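Zirkach Plush Fruit Set

We've had a soft spot for this little set ever since Jonalyn Tolentino brought us her first stitched pineapple, and it has only gotten sweeter. You get the pineapple with its green felt crown, a watermelon slice dotted with seeds, and a banana with its peel already open -- ready for pretend snack time on any plate in the house!

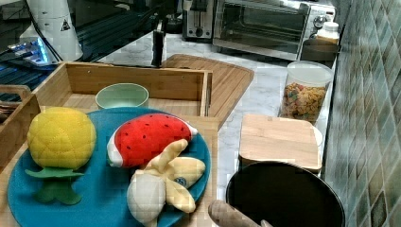
Care and shipping

Spot clean with a damp cloth and let everything dry flat overnight. Plate and tray are not included. Our November batch of 200 sets is almost gone, and orders leave the Ovbridge shop every Friday.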